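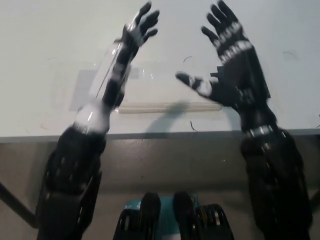

Item 3: white table and clear plastic tray, with thin dark fibres on the table top.

Hunari Shared Workroom
Minutes of the users' meeting, Thursday, July 2, 2020

Present: Lenka Zelenák (chair), Lionel Roussel, Čestmír Jurčo, Jeptoo Rugemalira (minutes)
Apologies: Viera Hrnčiar

1. Minutes of the previous meeting
The minutes were accepted with one correction. The shelf by the door belongs to Haslinger and not to Indton. Jeptoo has changed it in the file.

2. Purchases
Lionel informed the meeting that 290 euros remain in the budget for small things until November. The offer from Celesex for new table tops was 3,269 euros in total. All present agreed that this is too much and the offer will be declined. Lionel will write to them politely.

3. White table
Čestmír raised again the matter of hairs and fibres. On a white top each of them is seen at once, and he finds them also near the trays, where small parts are laid out. Lenka remarked that the table is wiped each evening, but with the yellow cloths, and these leave threads themselves. She has tried a smooth cloth at home and had better results.

Jeptoo asked if it would help to change the table top to grey. Čestmír was against it. The dirt would be the same and we would only see it less.

Decided:
The yellow cloths are from now on for the floor and the sink only.
Lionel buys 20 smooth cloths, price not more than 60 euros.
The table is wiped before work starts and also in the evening. Wipe from the middle to the edge, then lift the tray and wipe under it.
Wool pullovers are to be left on the hooks in the corridor.

The faint marks on the top were also discussed. Lenka thinks they are from tape, Čestmír thinks they are scratches. Viera has a cleaner which may be suitable, and she will be asked to try it on one corner first. No scraping with knives, please.

4. Clear trays
Jeptoo reported that the clear trays are difficult to see when they lie flat on the white table. She has two times put her cup on the edge of one. Lionel proposed coloured tape around the rim. Čestmír said tape collects dust, and then we return to item 3. After some discussion it was agreed to put a sheet of blue paper under one tray for a trial, and to speak about it next time.

Cups and food are in any case not allowed on this table. Lenka will print the notice again in larger letters.

Trays are washed by hand with mild soap and left to dry on the rack. They should not be dried with paper towels.

5. Other matters
The window on the yard side does not close well. Lenka has written to the owner of the building and waits for an answer.
Indton asked to have the room on Friday mornings. No objections, if they follow the same rules for the table.
One key is still missing. Whoever has it, please bring it to Lionel.

6. Next meeting
The date will be sent by e-mail when Viera is back.

Minutes written by Jeptoo Rugemalira, checked by Lenka Zelenák.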